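Why Do Prices Go Up?

A page for curious kids about money, shopping and a long word that grown-ups like to grumble about

Have you ever been in the grocery store with a grown-up who picked up a box of crackers, looked at the little tag on the shelf, and made a noise like a tired horse? Maybe they put the box back. Maybe they put it in the cart anyway, but told you all about how much cheaper it used to be when they were your age (and then about how they walked to the store by themselves, and what the store smelled like, and the dog that lived outside it). Grown-ups have been telling stories like this for a very long time, and the funny thing is that most of them are true. Lots of things really did cost less back then.

The word for this is inflation. You say it in-FLAY-shun. It comes from the same word as inflating a balloon, and you can think of prices as getting puffed up a bit at a time.

One price or lots of prices?

Let's start with something that is easy to mix up. Prices wiggle all the time. Strawberries cost less in summer, when there are piles and piles of them, and more in winter, when they have to travel a long way to get to you. Swimsuits go on sale when the weather turns chilly. If strawberries get more expensive and everything else stays the same, that's a nuisance if you love strawberries, but it isn't inflation.

Inflation is when prices in general are going up. Bread and bus tickets and haircuts and sneakers and the rent on an apartment, some by a lot and some by just a little, so that when you add it all together, living your ordinary life costs more than it did a year ago. A few things may even get cheaper at the same time. Televisions have a habit of doing that! But if most things are creeping upward, then we say there is inflation.

A pretzel in Zadau

It's easier to think about this with something you can eat, so let's go to Zadau, where there is a bakery called Mirko on the corner of Gautam Street. Mirko sells big soft pretzels with salt on top, and on the wall behind the counter, there is an old price card in a glass case. It says a pretzel costs 37 cents.

Well, you can't buy one for that today. The pretzel on the other side of the counter costs 2 dollars, and it's the very same kind of pretzel, just as big and just as salty. So what happened? Did pretzels become fancier? No. What changed is how much one of your coins can do. When that card was new, 2 dollars would have bought you five pretzels, with a little change left over to jingle in your pocket. Now those same 2 dollars buy one.

People who study money have a name for this too. They call it buying power, and I think it's a good name because it tells you just what it means. It is the power your money has to buy things. The number printed on a dollar bill never changes, no matter how long you leave it in a drawer. Its buying power does change, and when prices go up, buying power goes down. They are like two kids on a seesaw.

So who makes prices go up?

You might imagine that there is one person somewhere with a big dial who turns it up every morning. There isn't, and that makes inflation a bit tricky to explain, even for people who have studied it all their lives. There are several causes, and often more than one is going on at once. Let's look at the main ones.

Sometimes it costs more to make things. Think about everything that goes into that pretzel. There's flour, and salt, and butter. There's the electricity or gas for the oven. There's the truck that brings the flour, and the fuel in the truck, and the people who get up at four in the morning to roll out the dough, who need to be paid for doing it. Suppose there's a bad harvest and wheat gets expensive. The mill pays more for wheat, so it charges the bakery more for flour, so the bakery has to decide what to do. It could make less money on each pretzel, or it could make the pretzels smaller, or it could raise the price. And if it's fuel that gets expensive, then nearly everything feels it, because nearly everything you can buy has been on a truck or a ship or a train at some time.

Sometimes lots of people want to buy the same things. Imagine the school fair on a hot afternoon, with one lemonade stand and a long, long line. If the whole line has plenty of money in their pockets and there are only a few cups left, the kids behind the stand will soon figure out that they could ask for more. Now imagine that happening all over a country. When people are eager to spend and there aren't enough things to go around, prices drift up.

Sometimes there is more money about. This one is a little strange, so stay with me. You might think that a country could make everybody rich by printing a mountain of new money and handing it out. Wouldn't that be nice? But picture your classroom, where everybody has five play coins and there is a tray of cupcakes for sale. If your teacher gives everybody fifty more coins, there still aren't any more cupcakes. People just offer more coins for each one. The price goes up, and nobody gets any extra cake.

And sometimes people simply expect prices to go up. If a shoe store owner believes that leather, rent and wages will all be higher next year, she may raise her prices now to get ready. Workers who think food is going to cost more may ask for a raise. When enough people do this, prices can go up partly because everyone thought they would.

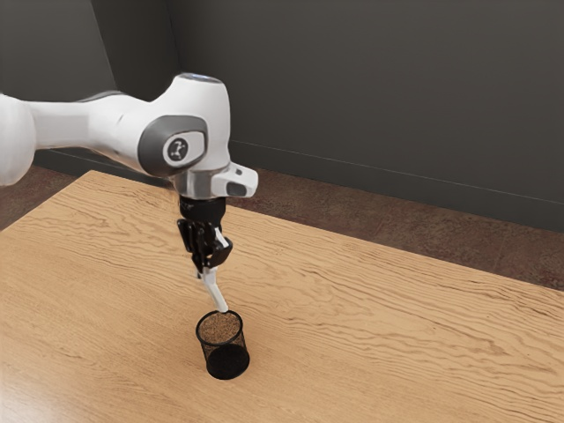 Machines can help with some prices. When a factory finds a quicker way to make something, it can often sell that thing for less – this is one reason televisions got cheaper. But machines have to be bought and mended and plugged in, and they can't do much about a bad wheat harvest. And plenty of things we pay for, like a haircut or a piano lesson, take pretty much as much of a person's time as they ever did. So some prices come down, others go on climbing, and you have to look at all of them together to know what is going on.

The giant shopping basket

Which brings us to another puzzle. If some prices go up and some go down, how does anybody know how much inflation there is?

They go shopping, more or less! In most countries there are people whose job is to keep track of prices. They make a long list of the kinds of things that ordinary families spend money on. The list is called a basket, even though you could never carry it, as it has things like bus rides and dentist visits in it. The one they use in Zadau has 641 things on it, from onions to bicycle repairs. The same list gets checked again and again, and then they compare what the whole basket costs now with what it cost a year before.

Say the basket cost 100 dollars last year and costs 102 dollars this year. Then we say that inflation is 2 percent. "Percent" just means "out of every hundred," so for every hundred dollars you used to spend, you now need two more.

The list has to be changed now and then, too, because people change what they buy. Baskets used to have typewriter ribbons in them. Today they are more likely to have things like phone plans.

The checkers also have to watch out for sneaky changes. Florker, the rye crackers that come in a green box, stayed at the same price on the shelf for almost 13 months, and you might say, well, no inflation there. But there were fewer crackers in the box! Paying the same for less is a price increase wearing a hat and sunglasses, and the people with the baskets weigh and measure things so that it gets counted.

Is inflation bad?

A little bit of it is thought to be all right. Many countries even aim for a small amount each year. If prices rise slowly, and the money people earn rises along with them, then most families can still buy what they bought before, and hardly anybody notices.

It gets hard when prices go up fast and pay doesn't keep up. Then a family has the same money coming in, but it runs out sooner in the month, and they may have to choose between things they need. It's hard on older people too, if they live on an amount that stays the same. And it nibbles at savings. If you put your birthday money in a jar and prices go up every year, the jar will have just as many dollars in it when you open it, but they won't buy as much.

Prices falling everywhere can be a problem as well, surprising as that sounds. It's called deflation. If you knew that the bike you wanted would be cheaper next month, and cheaper again the month after that, you might keep waiting. If everyone waits, stores sell very little, and then they may have to let some of their workers go.

What can be done about it?

Most countries have a special bank called a central bank. You can't open an account there or get a lollipop at the counter. One of its jobs is to keep prices fairly steady, and its best-known tool is the interest rate. Interest is the extra money you pay back when you borrow. When the central bank raises its rate, borrowing usually gets more expensive all over, so people put off buying a new car or a bigger house. With less buying going on, stores aren't so quick to raise their prices. It works slowly, and it can take many months before you'd see anything at the grocery store.

Try it at home

Ask an older relative or neighbor what they remember paying for a loaf of bread, a movie ticket or a stamp when they were your age. Write it down on the left side of a piece of paper, and put today's prices on the right. Or start a basket of your own! Pick a few things your family buys all the time, write down what they cost this October, and tape the list inside a kitchen cupboard. Next October, take it along to the store and check the same things again. Make sure they're the same size, too.

Words to know

Inflation: when prices in general go up over time.

Deflation: when prices in general go down over time.

Buying power: how much you can get for your money.

Basket: a list of things families buy, used for measuring prices.

Interest: extra money paid back when you borrow, or earned when you save.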